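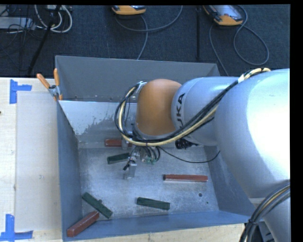

Clemside Town Trail and Audio Guide: a review

Published 12/07/2026

Clemside is seldom the first choice of visitors to this part of the country. Most travellers know the name from the railway junction, or from the long decline of the dye works which once employed the greater part of its population. The older town, which lies on the far bank of the river and is reached by a narrow stone bridge, receives far less attention. The Clemside Town Trail, issued by the Nornow guide series in printed and audio form, is intended to correct this. The present review considers both parts of the product, which are sold together in a card wallet.

The review is based on two complete circuits of the trail, the first made in dry summer weather and the second in November, when several of the places described keep shorter hours. The wallet was bought at the full price from the counter at the railway station. The publisher was not informed that a review was in preparation.

Contents of the wallet

The wallet holds a folded map, a booklet of 70 pages and a card bearing the code by which the audio recordings are obtained. The map is printed on a coated paper which stood up well to rain and to repeated folding. Its scale is generous enough for the lanes behind the market place to be shown with their names, a matter in which the free town plan is deficient. The contours have been left out. This is a curious decision for a town built on a slope, and visitors who find hills difficult will not learn from the map that the lane between the bridge and the upper church is steep and, in its last part, stepped.

The booklet is sewn and opens flat. The type is of a comfortable size in the main text but falls away sharply in the captions and in the table of opening hours at the back, which several readers will need a glass to consult. The index is good. It lists streets, trades and buildings in one sequence, and we found no wrong page references in the entries we tried.

The route

The trail starts at the station forecourt and ends at the old weighing house on the quay. The publisher gives the time required as two and a half hours. This is fair for a walker who does not go inside any of the buildings. With a visit to the upper church and to the museum of the dye trade, most of a day should be set aside.

There are seven principal stops. The first two, the station and the corn hall, are handled briefly, and rightly so. The third is the bridge, where the booklet gives a clear account of the tolls, of the quarrel between the town and the abbey over the repair of the middle arch, and of the chapel which stood on the upstream side until it was taken down to widen the roadway. The line of the chapel wall can still be followed in the parapet, and the directions for finding it are exact.

From the bridge the route climbs to the upper church by way of Tenter Lane. The cloth was stretched to dry on the terraces here, and the booklet explains how the width of the gardens preserves the length of the frames. It is the best passage in the guide. It takes something which a visitor would pass without a glance and shows why it is as it is, in a page and a half of plain writing.

The upper church itself is treated at greater length than it deserves. The building was restored heavily, and little of the medieval fabric is to be seen outside the tower. Four pages are given to the glass, which is competent commercial work of its date, while the carved bench ends in the north aisle receive a single line. Visitors are advised to look for these on their own account. The tower may be climbed on application. It has 262 steps by the booklet's count, and the stair is narrow throughout.

The fifth stop is the market place and the sixth the former dye works. At the latter there is a difficulty. The booklet directs the walker through the main gate and across the yard to the river terrace. On our first circuit this way was open. On the second the gate was locked, and a notice sent pedestrians back by the public road, adding a good quarter of an hour to the walk. The booklet describes the yard as a permitted way, which may be withdrawn by the owner, but says so only in a note at the foot of the page. The alternative should be marked on the map.

The last stop, the weighing house, makes a satisfactory end. There is seating along the quay, and the view back across the water to Tenter Lane allows the whole of the earlier climb to be understood at once.

The history

The general account of the town occupies the first third of the booklet. It is sound on the medieval period and on the growth of the cloth trade, and it avoids the legends which have attached themselves to the bridge. The civil disturbances are covered soberly, with proper attention to the townspeople who lost their livelihoods through the billeting of troops.

The treatment of the more recent past is less satisfactory. The dye works closed within living memory, and many older residents worked there. The booklet deals with the strike, the fire and the closure in two paragraphs, and then passes directly to the opening of the museum. A reader could come away with the impression that the town went from prosperity to heritage without anything very painful between. The museum's own displays are more candid. The river ran in the colours of the week's work for several generations, and the health of the families who lived beside it suffered accordingly. Some mention of this would have been proper at the sixth stop, where the walker stands above the very outfall.

There is also a short essay on the painted shop signs by the Kordestani workshop, which may be found above a number of doorways in the market place. The signs are a pleasure and the essay is informative. It would be more useful if the doorways were numbered on the map.

The audio recordings

The recordings follow the same seven stops, with additional pieces for the lanes between them. They may be played from a telephone or borrowed on a Bralteo handset from the museum desk against a deposit. We tried both methods.

On a telephone the recordings were quick to obtain, and once stored they needed no further connection. This is of some importance, as the signal in the lower part of Tenter Lane is poor. The pieces are between two and six minutes long. The narration is clear and unhurried, and the reader has taken the trouble to learn the local pronunciation of the street names. Music is used sparingly.

The handset is a simpler matter. The number of the stop is keyed in and the piece begins. The keys are large and well spaced, and the volume is sufficient for use beside the main road. The handset must, however, be returned to the museum before it closes, and the museum lies at the sixth stop. Those who begin at the station will therefore have walked most of the trail before they can collect one. The publisher would do well to arrange a second point of issue at the station counter, where the wallets are already sold.

Full transcripts are provided for visitors with impaired hearing. They can be read on a telephone or requested in large print from the museum. The large print copy we were shown was complete and in good order, although it belonged to the previous edition and still gave the former opening hours of the corn hall.

Access and practical matters

The publisher describes the trail as suitable for most visitors. This requires qualification. The pavements on the station side of the river are level and have been relaid. The bridge has a footway on one side only, and two pushchairs cannot pass on it. Tenter Lane is cobbled and, as has been said, stepped at the top — wheelchair users will need to take the road by the school, which reaches the upper church by an easier gradient and is not mentioned in the booklet at all. The church has a level entrance through the south porch. The museum has a lift.

Public lavatories are to be found at the station and on the quay. Those on the quay were closed on our November visit. Refreshments can be had in the market place throughout the year, and at the museum in the summer months. There is no shelter of any kind between the bridge and the upper church.

Parking in the old town is restricted to residents. The trail is plainly designed for those arriving by train, and visitors with cars are best served by the ground behind the station, from which the forecourt is a short walk.

Comparison with the free leaflet

The town also issues a free leaflet, obtainable from the same counter. It covers the bridge, the church and the museum in a few sentences each, and its plan is adequate for finding them. A visitor with over an hour between trains will find it enough. It has nothing on Tenter Lane, the quay or the painted signs, and its account of the bridge repeats the story of the walled-up mason, for which there is no evidence.

Assessment

The Clemside Town Trail is a careful piece of work and can be recommended to any visitor with a serious interest in the cloth towns. The booklet alone would justify most of the price, and the recordings are well above the usual standard for a place of this size. The index, the paper and the pages on the tenter grounds deserve particular credit.

Against this must be set the weakness of the account after the closure of the works, the absence of gradients and of a step-free route, and the uncertain passage through the yard. The first would require fresh writing. The others could be remedied with a printed slip, and until one is issued purchasers should ask at the museum whether the gate is open before setting out from the market place.

The wallet is on sale at the station counter, at the museum and at the upper church. The audio code may be used on two devices and does not expire.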